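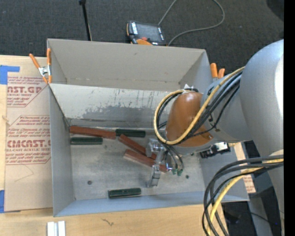
Divided bin

A divided bin (also called a split tote, a two-bay bin or, where I grew up, just "the halves") is an open-topped box with a panel fixed inside it so that one box does the work of two. It's one of the plainest bits of storage going, and I've owned or used them for most of my adult life, so forgive me if this entry on the Kisto household wiki gets a little personal in places.

Name

"Bin" is the word most people in the US use for the open kind, and "tote" tends to mean something with handles or a lid, though I've heard both for the very same object on the same afternoon. "Divided" covers anything with an inside wall, fixed or loose. Some catalogs say "compartment bin," and then you have to read the small type to find out whether they mean two spaces or a dozen tiny ones for screws.

Construction

The basic parts are a floor, four walls and a divider. The divider can run the long way, giving you two long narrow bays, or across the short way, giving you two squarish ones. I'm a long-way person! Long bays suit long things: blocks, rulers, wooden spoons, candles, the tent stakes that otherwise end up all over the garage.

Dividers come upright or slanted. An upright one splits the floor cleanly and is easy to slide in and out if the bin has grooves. A slanted one takes up more floor on one side, but small things that land on it slide down to the foot instead of standing on end against the wall. The catch is that stuff collects along that bottom edge, and a block can come to rest there at a tilt with one end higher than the other. If you're storing things you want lying flat, you'll be nudging that row straight pretty often.

Gray is the color I see most, for the box and the panel both. Brightly colored ones exist and look cheerful on a shelf, but I find it easier to pick out a red thing or a green thing against a gray floor than against a blue or yellow one.

Wear

A bin that gets used looks used. The floor scratches first, since everything gets dragged over it, and after that the panel. Dark scuffs on a divider usually sit low down, where things bump and slide, with thinner streaks higher up. You may also get small dark spots on the floor that no sponge will shift. I scrubbed at a few of mine for most of a May morning and then gave up on them. None of this matters to the contents. What does matter is a crack at a corner or a divider that rocks when you press the top edge, and either one means it's time to move the bin down to garden duty.

To clean one, take the panel out if it comes out, shake the bin upside down outdoors, then wipe it with warm water and a drop of dish soap. The seam where the wall meets the floor holds grit, and an old toothbrush gets it out. Let it dry standing on its side.

Use with blocks

Building blocks are the classic contents, and the reason I bought my first divided bin (an Onurent, which I still have, minus one corner of the rim). The usual plan is one color or one shape per bay. With two colors, say brick red and dark green, you begin with the whole lot mixed on one side and the other side empty, and you move one color across. Little kids will do this over and over, and a grown-up can get oddly absorbed in it too.

A few habits I've picked up:

Only put out a handful to begin with. A deep pile hides the bottom layer, and everybody gets bored digging.

Take the blocks lying on top of or across other blocks first. Pull one from underneath and the rest shift, sometimes back into the bay you just cleared.

Leave the ones hugging the wall or the divider for last, because by then there's room to get your fingers around them. A rectangular block snug against a wall is surprisingly hard to pick up by its long sides. Tip one end with a fingertip and grab the raised end.

Keep the bin on a table if you can. I worked on the carpet for years and my knees have opinions about that - a tabletop also lets you look straight down into both bays, which you need when the walls are tall.

Sizes and capacity

There isn't any standard, and makers measure differently (some give the outside, some the inside, and a few give only the volume). My bigger one, a Sarantis, is 11 inches deep and swallowed 183 small blocks with the divider in, which I know because we counted them on a rainy day. The smaller one is 4 inches deep and much nicer for sorting, as even short arms reach the floor without anyone leaning on the rim. For storage under a bed, 17 inches wide has been the most I could manage before it caught on the legs.

Similar items

A drawer insert does the same job but can't be carried off to another room. A cutlery tray has more bays, all of them shallow. Korngate used to sell a stacking bin with a half-height divider, and I liked it a lot, although light things hopped over the top whenever you carried it upstairs. Two separate small bins will also do, of course, and they're easier to wash, but they drift apart and one of them always ends up full of socks.

See also: Drawer insert; Toy storage; Tote; Sorting by color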